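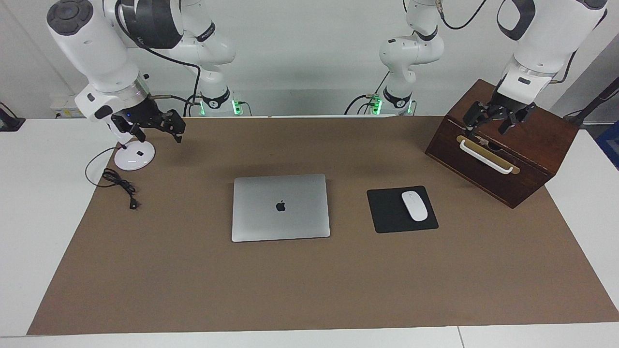 Astinstead, 4 de abril de 2024

Notas de la ponente. Presupuesto de una celda de dos brazos para tareas de escritorio
Ponente: Anežka Matoušek, planificación de equipos, Vomine
Turno de preguntas: Etornam Wumbei

Apertura

Saludar y pasar directamente a la mesa. Dos brazos blancos con pinza negra, un tapete marrón, un portátil cerrado, un ratón sobre su alfombrilla, una caja de madera con tirador. Los objetos son de oficina corriente y en el presupuesto apenas pesan. Lo que pesa es lo que los rodea, y de eso trata la charla.

Aclarar el alcance: compra y puesta en marcha de una celda, con su primer año de uso. No entro en programación de tareas ni en selección de modelos. Quien necesite esa parte, que hable con Esi Agbeko en la pausa.

Bloque 1. Qué se compra realmente

Separar cuatro partidas desde la primera hoja: brazos, pinzas, mobiliario y cableado. En el primer borrador del proyecto Prakow las pinzas iban incluidas en la línea de los brazos. Consecuencia: al pedir una segunda oferta de pinzas no había con qué compararla, y hubo que rehacer la hoja entera.

Las pinzas se presupuestan por unidad y con repuesto de dedos. Para nosotros el dedo es consumible. Las tareas con tirador, como abrir una caja, se cargan a la partida de desgaste; las de recoger un ratón, no.

El controlador se pide con su fuente y con la longitud de cable escrita en la oferta. Si la oferta dice «cable incluido», devolverla al proveedor para que lo concrete.

Bloque 2. Mesa y superficie

La mesa se especifica después de conocer el alcance de los brazos. En Prakow se compró antes y quedó corta de fondo: 600 mm útiles, una vez descontada la base. Coste de la sustitución: 1587 euros, transporte aparte. Decir la cifra despacio, la gente la apunta.

El tapete tiene línea propia. Pedir dos del mismo lote. El tono cambia entre lotes y Ohemaa Osei, que lleva el registro de incidencias, tiene documentado un reajuste completo de cámara por ese motivo.

Fondo liso y claro, también con partida. Es barata, pero si no figura, alguien la paga de la caja de oficina y desaparece del coste real de la celda.

Bloque 3. Cables

Señalar los cables negros que cuelgan junto a los brazos. También el cable fino del disco blanco, que sale por la izquierda del tapete, vuelve a él y queda recogido antes de la clavija. Cada objeto con cable añade dos preguntas a la planificación: por dónde se alimenta durante la tarea y quién decide si el cable forma parte de ella.

Regla que aplicamos en Vomine: el recorrido de cables se dibuja antes de pedir material y se firma junto con el plano de la mesa. Sin firma no sale el pedido.

Prever bridas, canaleta y una jornada de técnico. La jornada se suele omitir. En la celda de Lamptey la absorbió mantenimiento y durante meses el coste de montaje pareció menor de lo que era.

Bloque 4. Objetos de trabajo

Inventario cerrado, con referencia y fecha de compra. El portátil es la pieza más delicada de contabilizar: si procede de informática, sigue en su inventario y no puede figurar como consumible. Recomiendo comprar uno reacondicionado con cargo al proyecto.

La caja de madera: pedir dos unidades idénticas. El barniz brillante y el tirador son parte de la tarea. Cambiar de modelo a mitad de campaña obliga a separar los datos.

Bloque 5. Plazos

Desde la firma hasta la primera tarea útil, casi 38 semanas en Prakow. El fabricante de los brazos cumplió. El retraso vino de la mesa, de la toma de corriente y de la aprobación de seguridad, por ese orden.

Para la segunda celda, la solicitud eléctrica se presenta el mismo día que el pedido de brazos. Entrega prevista en agosto. Adwoa Akolgo mantiene el calendario y avisará de cualquier desplazamiento.

Reserva para imprevistos: línea separada, con responsable. No repartirla entre las demás partidas.

Si sobra tiempo

Comparación entre compra y alquiler. Solo mencionar que el alquiler no cubría los dedos de repuesto en ninguna de las ofertas que recibimos.

Preguntas probables

Seguro: la póliza general no incluía la celda, se amplió antes del montaje.
Segundo turno: sin presupuestar por ahora.
Plantilla de hoja de costes: la envía Etornam a quien deje su correo a la salida.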